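Small White Furniture: A Gallery

Posted 2/18/22

Welcome back to the Nurkari pages, where the furniture is white, the walls are white, and the author is gradually learning that white comes in 21 shades, all of which are called something like Oat Whisper on the tin. Regular readers will remember the great shelving dispute of September. We have moved on from shelves. We are now on to drawers.

The subject is the bedside-sized cabinet, a class of furniture designed to hold a glass of water, a book you are not reading and whatever was in your pockets. Put one next to a desk and it is promoted, without any extra pay, to office storage. I have lived with several. The Brovuria was the handsome one and its drawer stuck every winter. The Adebisi had a lovely action and a top the size of a slice of toast. Both have gone to good homes, or at any rate to my sister's garage.

Click through at your leisure. Captions are mine, and so are the grudges.
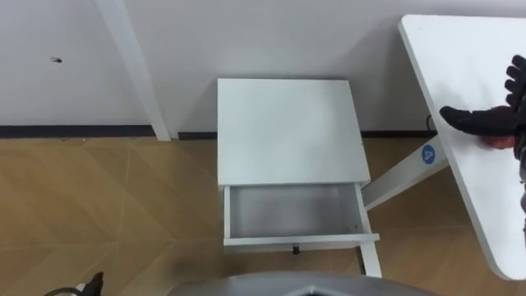
Drawer open, nothing in it. Enjoy it while it lasts.

An empty drawer is the only honest drawer in the house. Give it six days and it will have a dead battery, a hex key belonging to some other piece of furniture, and a takeaway menu from a place that closed. I have tried dividers. Dividers simply give the rubbish its own rooms.

A word on knobs, as I get mail about them. A small dark one on a white front is the safe choice and I have no quarrel with it. The Fornance catalogue had 78 kinds when I last looked, among them a ceramic pear. I ordered the pear. It came off in my hand on the second pull and now lives, naturally, in a drawer.

Floors matter more than people let on, too. Plain white pieces look a bit clinical on grey carpet, but set them on a honey-coloured floor with a diagonal pattern and they cheer up no end. The diagonal also means you can never tell whether the cabinet is sitting straight, and I count that as a feature. 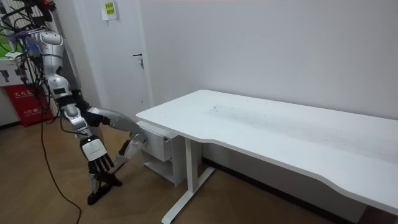

My own rule for a desk is that the storage goes under one end and the knees go everywhere else. I measured mine at 70 centimetres clear, which is enough for two knees and a resentful cat. An open cubby below the drawer, like the one close to the floor in this cabinet, is useful for the things too tall to lie down: the big dictionary, the paper you swore you would recycle, a pair of slippers. As for the desktop, grey smudges are the natural colour of white furniture in service. A damp cloth shifts some of mine. The rest I have started calling patina, and visitors are too polite to argue.

Next gallery: hinges, good and bad, mostly bad.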